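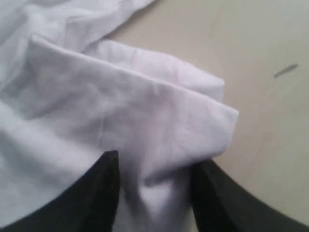
Teleop demos: fold policy stalls after the first grasp
Posted by Liesbeth Wouters
I recorded 200 demos of T-shirt folding by remote control, two arms, wrist cameras on. The trained policy pinches the cloth, then hangs. Do I need more demos or cleaner ones?

mustel_arm
Cleaner. Drop every demo where you paused with the fingers closed. The policy copies the pause. Also run a cube pick first to check the lag between your hand and the arm. 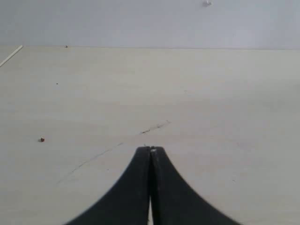

Troltitz
More data. We used 1,887.

Dunmore
Trim idle steps, then redo 20 demos of the two-arm stretch alone. Move both leaders at the same speed.
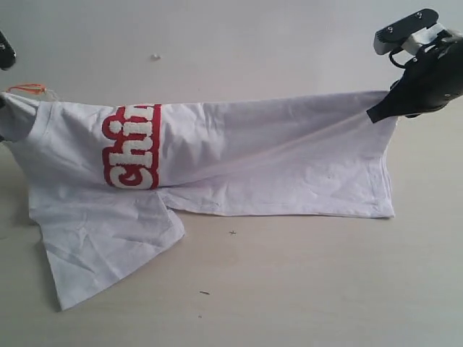

Pridley asked whether matching speed matters once the cloth is tight. It does, or one grip slips.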